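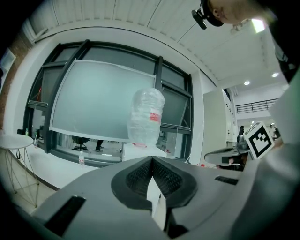 Priya Zamora told me the hardest part of picking things up is letting go of them, and after a month of hanging around the Clemwood student robotics club I'm starting to believe her. The club has been at its handling project since September, and I got to drop in again last night for the long session (they start at 4 and I was still there when the pizza ran out!).

The goal is 3000 recorded pick-and-place runs by the end of the term. As of last night the tally on the club's page read 2566, with 298 more waiting to be checked. Onyekachi Ekpo does most of the checking and throws out any run where the object gets bumped on the way down. That made for some lively discussion, let me tell you, because Obinna Isah thinks the bumped ones are worth keeping in a separate folder. They hadn't settled it when I left.

I had a try myself and was pretty terrible. You squeeze, you lift, you think you're doing great, and then you set the thing down a hand's width from where it was supposed to go. Ratree Ruangrit says everybody's first ten go like that, which was kind of her.

Once the runs are in, the group will train its model and bring it to the Sawatzky student meet, where they're entered in the tabletop class. Newcomers are still welcome, no coding needed, and Ratree is the one to ask about a spot.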